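Week 2: Where does the stuff go?

Okay, last time we got through ordering, and a lot of you asked me about storage, so I moved it up. My first job was in the supply room at Coltemwood, a clinic with 253 items on its stock list (I still have the list!) and no system at all. People just grabbed whatever they saw first and then ordered more.

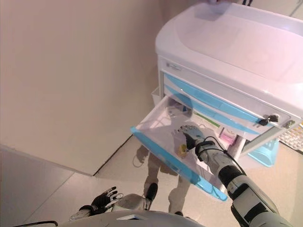 Fig. 1. Cart with a lower drawer open, keys in the lock.

The fix was the two-bin rule. You fill two bins, use up the front one, and when it's empty you reorder and start on the back one. I love this rule – it works for bandages, printer paper, even coffee.
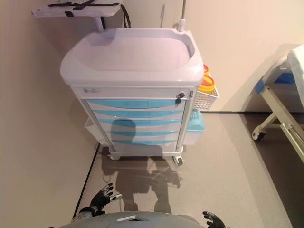

Fig. 2. White and light-blue cart with its stack of drawers.

For next time, read the Fostis handout and pick one closet at home. Spend 30 minutes sorting it by how often you reach for things, and bring me your notes, messy is fine!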